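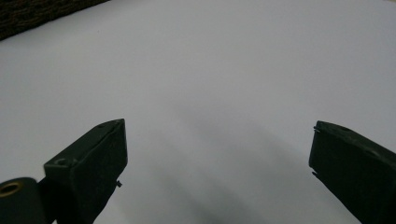 So I finally got to go on a lab tour, after wanting to for ages! The robotics group at Imbridge opened its doors in March and I put my name down the minute the sign-up page went live. I like gadgets, I read the odd paper when I can follow it, and my job has nothing to do with any of this, so please read the technical bits with that in mind.

The lab is on the third floor of the Furtado building (take the stairs, the elevator had a line out to the street). We went in small groups, got a sticky badge each, and were walked straight past the big shiny arm in the lobby, which I was a little sad about. What they wanted to show us was a hand tool. You hold it, you squeeze, two chunky dark fingers close on whatever is between them, and a camera looks down over the fingers the whole time. People do chores with it, the video gets saved, and a robot learns from the video. They call the project Nika.

The part I keep telling everyone about is the result they had up on the wall, and it had to do with the boring bits of the recordings. You know, the stretches where the fingers are wide open and there's only a bare pale tabletop between them. The usual habit had been to trim those out and keep the grabbing, and that's what this group did at first too. Makes sense to me! Why would you keep footage of nothing?

Well, they ran it both ways. They had 910 recordings of people picking things up and putting them down on a table. One version of the robot's training got all of the video from start to finish. The other got the same recordings with the empty stretches trimmed off, which left 795 of them usable, as the rest came out too short to be worth keeping. Then they gave each version the same set of tries on the real arm, 20 for each chore, four chores in all. The trimmed version grabbed just fine when it started right over the object. Start it off to one side, with only a corner of something showing at the edge of the view, and it dithered, or closed on thin air. The full version went looking. On the chore they called "far corner" it got 17... no wait, I wrote that down wrong and my note is a smudge, so I'll leave the score out. The bar on the poster was a lot taller, anyway.

I asked about shadows (I'm that person on tours, sorry). On the screen you could see a soft gray smudge on the white surface between the fingers, and I wondered if the robot would try to pick it up. The student running our stop got quite excited and said it was one of their favorite questions. They think the smudge might even help, in that a shadow changes as the tool comes down and could be a hint about height. They haven't tested that properly yet. Somebody in our group suggested painting the table black and she wrote it down, so who knows.

Then we got a turn! The tool is heavier at the front than I expected and my wrist was grumbling after a few minutes. I moved a sponge from one side of a table to the other and felt very proud, then was told I'd gone much too fast. Slow and steady is what they want, and keep the thing pointed where you're going, as the camera only sees what the fingers face. My second go was better. I dropped the third one on the floor.

The other stop was a talk by the Bellitz people, who build the arm's base, and I'll be fair and say I drifted off during the slide on bearings. Good cookies though.

If you go next time, a few things. Wear flat shoes, there's cable everywhere. Go early, the afternoon groups got less time with the tool. And ask to see the failed runs! They don't put them on the poster but they'll happily play them for you, and watching the arm from the trimmed version hover over bare table was the best way to get what the whole study was about. The write-up is supposed to go on the lab's page once they've redone the chores with a darker tabletop, and I'll add a link when I find it.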